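Proving baskets or just any old bowl?
Kelside Home Bakers > Bread > Kit and equipment

crustylou
31 May 2018
Right, I've been making sourdough since January and my loaves still spread out like cowpats the minute I tip them out. My sister swears by her Bedoya cane basket, but it was 40 quid! Do I really need one or will a mixing bowl and a tea towel do?

mrs_tinloaf
Tea towel, every time. Rub plenty of rice flour into it and you're away. I've baked 189 loaves that way (yes, I keep a notebook, don't laugh) and only a handful have stuck.
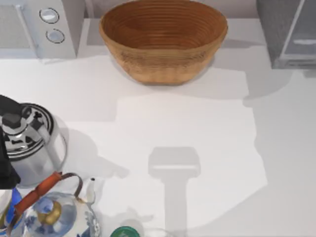 oldmill9
Cowpats are down to shaping or too much water, so I'd sort that before spending anything. What's your recipe? I do think the basket helps a bit though, as cane lets the outside dry off and you get those lovely rings in the flour. The deep oval wooden bowl at the back of the counter there has ridges going round the inside a bit like that, but I'd still want a cloth in it for a sticky dough.

mrs_tinloaf
Disagree about the drying, sorry. Linen does that just as well, and you can bung it in the wash.

crustylou
It's the Wiltia one, 682g of flour altogether, and I chuck in water until it looks right... which may be my problem?

oldmill9
Ha, yes. Weigh the water! Start at 65% and go up when you're getting some height.

skaltach_jo
I'm with oldmill9 on the water but I do love my basket. Brush it out, never wash it.

crustylou
Scales are out, tea towel's floured, will report back tomorrow.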